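Clindell fold-down ironing board: a year and a bit on

I never thought I'd have opinions about ironing boards, but then the old one (my mum's, with a scorch mark shaped like Norway) finally gave up its catch and started sinking slowly to the floor every time I leant on a collar. So I bought the Clindell, the tall one with the wide nose, and I've had it since last February. My friend Monique Leclerc has the Jadel and swears by it, and I've ironed on hers often enough to have a fair idea of the difference.

First off, it's heavy! Much heavier than the Jadel. If you've got to carry yours upstairs, think hard about that. Mine lives behind the bathroom door, so I only drag it a few feet, and once it's up it doesn't budge. I can do a double duvet cover without chasing the thing across the lino. The height lever is stiff, mind you. It took me weeks to find the knack, which is to lift the nose a touch with your other hand while you squeeze. The leaflet doesn't mention this. The leaflet is mostly about not ironing your own clothes while you're in them.

The cover that comes with it is rubbish. Thin, slippery, and the drawstring snapped the second time I washed it. I put up with it for ages and then bought a padded one made by Renaud, and it was like having a different board. Proper thick felt underneath, and it doesn't print the mesh pattern all over your shirts. Do check the size before ordering, as the Clindell is wider at the nose than most and the standard cover won't go over it.
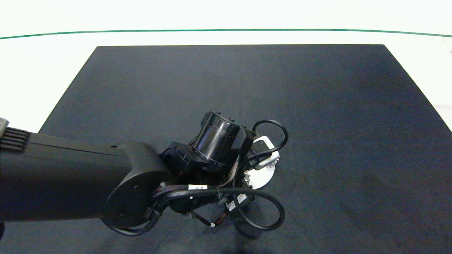
The iron rest is the bit I like best. It's a big flat metal tray with a lip, and my steam generator sits on it quite happily, which it never did on Mum's. I do wish it folded in further, though. I've caught my hip on it more than once going past in the dark (and said a few words).

Feet: fine, rubber, one came off and I glued it back. Sleeve board: didn't get one, you have to buy it separately, and I think that's cheeky at the price. I use a rolled-up towel.

Would I buy it again? Yes, if I could get it without the cover and have a bit knocked off. Monique's is easier to put away and she'd say that matters more, but she only does pillowcases.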